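Semeniuk House Guest Kitchen – Frequently Asked Questions

Last updated Friday, July 12, 2019

When is the kitchen open?
From 6 in the morning until 11 at night. The door locks by itself at 11. If you left something in the fridge, you can get it in the morning. The front desk will not open the kitchen overnight.

Do I have to book a time?
No. Anyone staying in one of the 30 rooms can walk in. The only thing you book is the oven, and only in December, when a lot of people want it for holiday baking. The sign-up sheet hangs next to the oven.

Where do I keep my food?
Each room has a bin in the fridge and half a shelf in the pantry, both marked with the room number. Write your room number on anything that doesn't fit in the bin. Food with no number on it gets thrown out on cleaning day. Free shelf items are in the cabinet left of the sink, and you can take what you like.

How long can leftovers stay in the fridge?
Four days. Put the date on the lid. Tape and a marker are in the top drawer.

Can I use my own appliances?
Small ones, yes – a blender or a coffee grinder is fine. Hot plates and space heaters are not allowed anywhere in the building, including your room. Rice cookers have to stay in the kitchen.

What about making toast?
Toast is fine at any time the kitchen is open. Stay with it until it's done. The smoke detector is sensitive, and a burned slice is enough to set it off.
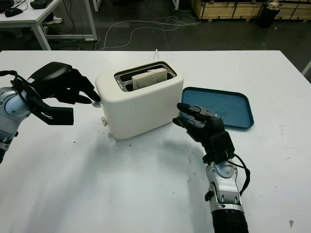
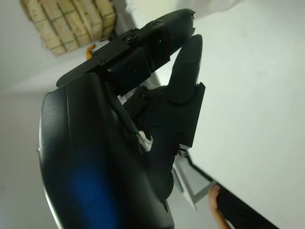
What happens if the alarm goes off?
Turn off whatever is cooking, open both windows and call the desk at extension 372. Don't fan the detector or try to take it down. If the hallway alarm sounds as well, leave by the Undov Street stairs and wait outside until staff say you can come back in.

Are pots and dishes provided?
Yes. Wash, dry and put them back when you finish eating. Please don't take them to your room. The big stockpot is kept at the desk and you can sign it out for the day.

Where does the trash go?
Food scraps go in the green pail, cans and bottles in the blue one, everything else in the gray one. Cooking oil doesn't go down the sink. Let it cool, pour it into an empty can and put the can in the gray pail.

Is there a grocery store nearby?
Sorton Market is the closest, two blocks north. Planurent, across from the bus stop, is smaller and costs more – but it stays open later.

Something is broken. Who do I tell?
Call the desk or fill out a repair slip, found in the rack by the door. Unplug the item first if you can do it safely, and leave the slip on top of it.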